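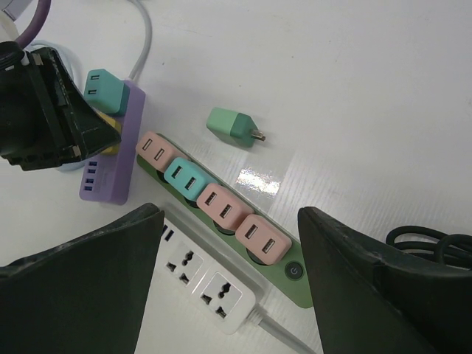 **clurker386:** Finger alignment on my plug cell is driving me up the wall and I'd love some other eyes on it. The cell is a small arm with a Baumgartner gripper, and its whole job is picking up USB chargers and pushing them into power strips, over and over, for wear testing. I swapped both fingers on Monday and redid the wrist camera offset like the manual says. Placing along the long green strip is fine (the pink ones and the turquoise one are all in its row), but picks off the bare table are a mess. A loose charger like the mint one, lying there with its pin pointing right, gets grabbed crooked maybe one time in three. Same program as before the swap! What am I missing?

**trumness_tom:** Did you torque the finger screws with the gripper closed or open? On mine that makes a visible difference at the tips. Also look at that glare on the table right next to the charger. If your camera is finding the edge of the plug, I'd suspect the light before I suspected the fingers.

**clurker386:** Closed, both sides. And the light hasn't moved in months, so I doubt it. Picks were good for 774 cycles straight before I touched the fingers.

**trumness_tom:** New fingers can mean a slightly different camera angle if you bumped the bracket. Then the glare lands somewhere else in the view. Tape a piece of paper over the lamp and run it, costs you nothing.

**Beat Berchtold:** I disagree with Tom on this one, sorry. We run two of these in Curnitz, and crooked picks after a finger swap were the zero point both times. Close the gripper on a feeler gauge, re-zero, then teach the camera offset again. In that order! If you did the offset first it's junk and you have to do it over. I clean the jaw slides while I'm in there too, every 300 cycles, but that's me being fussy.

**clurker386:** Ugh. I did the offset first. Will redo it tonight.

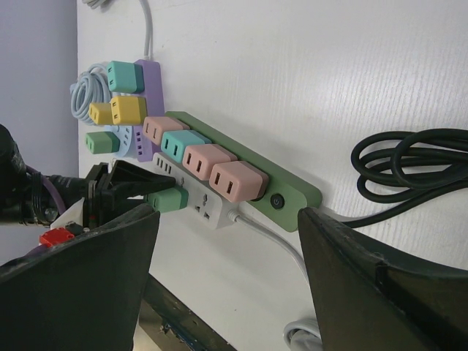 **clurker386:** Re-zeroed in Beat's order, then taught the offset again, and it took me most of the evening (the gauge kept slipping out, I need a third hand). Ran 7 picks by hand in slow mode afterward and all of them came up straight. I'm going after the cables next, now that I've had a proper look down there. With the teal-green adapter in the side of the white and gray strip, right between the fingers, that white cord curves off toward the right finger and I don't love how close it gets. Anybody clamp theirs down?

**trumness_tom:** Seven picks isn't much of a test, I still say try the paper. For the cord, screw-down clips. Adhesive ones let go on me after a week.

**Beat Berchtold:** Clips, yes, but leave some slack at the strip end or you'll be pulling on it every time you move things around. And put a paint mark across the finger screws while they're tight, so you can see if one backs out.

**clurker386:** Paint pen is in the drawer, doing that now. Tom, fine, I'll run the paper test Saturday and post the numbers.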